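2018-08-21

Slept badly and was up before the birds, so I decided to make a start on the linen, which I have been promising myself all summer. I had every good intention of doing one shelf before coffee and ended up with the whole closet out on the landing, and then of course the coffee went cold, and I drank it anyway sitting on the top stair.

The white one with the dark gray stars took me the longest. I can never decide if they are stars or snowflakes (Saskia says snowflakes, very firmly), with those little hooked ends on the points, and I do love it, but it will not lie flat for me. I smooth one side and it bunches up again at the other – I must have gone back to it 2 or 3 times before lunch.

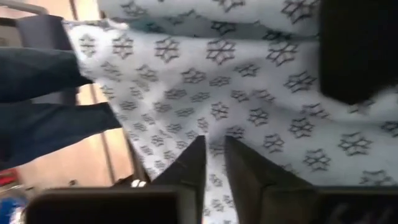 After lunch

Feeling much better for some soup. Saskia Sutcliffe called from Tindall and we talked for nearly 34 minutes, mostly about her tomatoes and whether she should come up in October or leave it until the trains are cheaper. I said come in October, the spare bed will be made up and you can have your snowflakes on it.

Put the old towels in a bag for the animal shelter and kept the blue ones, though they are thin. Still have the pillowcases to go through. Early night, I think.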